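Wondbridge Hand-Held Gripper Station
Equipment page -- Setup, routine care and repair

Overview

The Wondbridge station is a teaching cell in which operators carry out tasks with hand-held grippers while each tool records its own movement. A complete station consists of paired grippers, a backpack recording unit for each operator, a charging and storage point, and the Pyo session software. It is supplied by Brillmont and may be installed in any indoor room with a level floor and steady lighting.

This page covers the preparation of the station, the care of the grippers between sessions, and the repairs that may be carried out on site. Work inside the sealed electronics housing is reserved for Brillmont service staff.

Preparing the room

Lighting should be switched on before the grippers are started and left unchanged until the session has ended. Window blinds, where fitted, should be set once and not moved. Large changes in brightness reduce the accuracy of tracking and may require the session to be repeated.

Operators need a clear path between the work area and the place where the tools are connected. Cables that must cross the floor should be run along the wall where possible and covered where people walk. Power strips are to be placed on the floor away from sinks and doorways, and may not be linked one to another.

Setting up the grippers

1. Remove the gripper from its stand and inspect the shell for cracks, particularly near the joint between the body and the fingers.
2. Confirm that the vents are clear. A blocked vent will cause the unit to shut down during longer sessions.
3. Check that the marker plate is seated flat and that the printed square is clean. A bent or scratched marker must be replaced before use.
4. Connect the data cable to the backpack unit and close the strain relief. The cable should hang freely when the arm is extended.
5. Start the Pyo software and wait for both tools to report ready.
6. Open and close the fingers fully. Repeat the movement if the software does not show the full range.

Operators who wear a head-mounted camera should adjust the strap before picking up the tools. The strap should be firm but comfortable, and the mount should not shift when the head is turned.

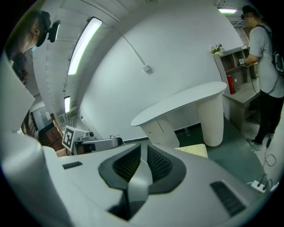
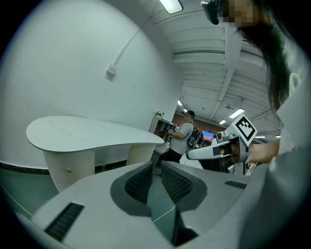 Sessions and rest periods

A session should not exceed 44 minutes. The tools are light, but holding them at arm's length is tiring, and the quality of the recordings falls as the operator tires. When a session ends, the grippers are to be returned to their stands before the backpack is removed -- the data cable is the part most often damaged, and the usual cause is a backpack set down while the tool is still connected.

Recordings are transferred from the backpack unit after each session. The unit must remain powered until the software confirms that the transfer is complete.

Routine care

Shells and finger surfaces may be wiped with a soft cloth dampened with water. Solvents and alcohol wipes cloud the shell and lift the print from the markers. Vents are cleaned with a dry brush. Compressed air should not be used, as it drives dust further into the housing.

The following checks are made weekly, normally on Wednesday before the first session:

Finger tips: look for wear and uneven edges.
Marker plates: tighten the 4 fixing screws by hand.
Data cables: bend gently at each end and watch for a break in the signal.
Backpack straps: check the stitching and buckles.

Calibration should be repeated every 6 weeks, and also after a gripper has been dropped or a marker plate has been changed.

Replacing finger tips and cables

Finger tips are rated for 3000 closing cycles under normal load. The Pyo software keeps a count for each tool and displays a notice when replacement is due. Both tips on a gripper must be changed together. Switch off the unit, release the retaining clip, draw the old tip forward and press the new one into place until the clip closes.

Data cables are replaced as a single piece. Taped or spliced cables are not permitted, even for short use. After a new cable is fitted, run the signal test in the software and record the result in the station log.

Spare parts

Finger tips, marker plates, data cables and retaining clips are supplied in the Wultex service kit. Shells and stands are ordered separately from Brillmont. Orders should state the serial number printed on the underside of the gripper, as finger tips from earlier versions do not fit the current clip.

Returning a unit for service

A gripper that fails calibration twice in a row should be taken out of use, labeled and returned with its data cable attached. A copy of the station log must be enclosed. Backpack units are to be sent in a separate carton, with all recordings transferred beforehand.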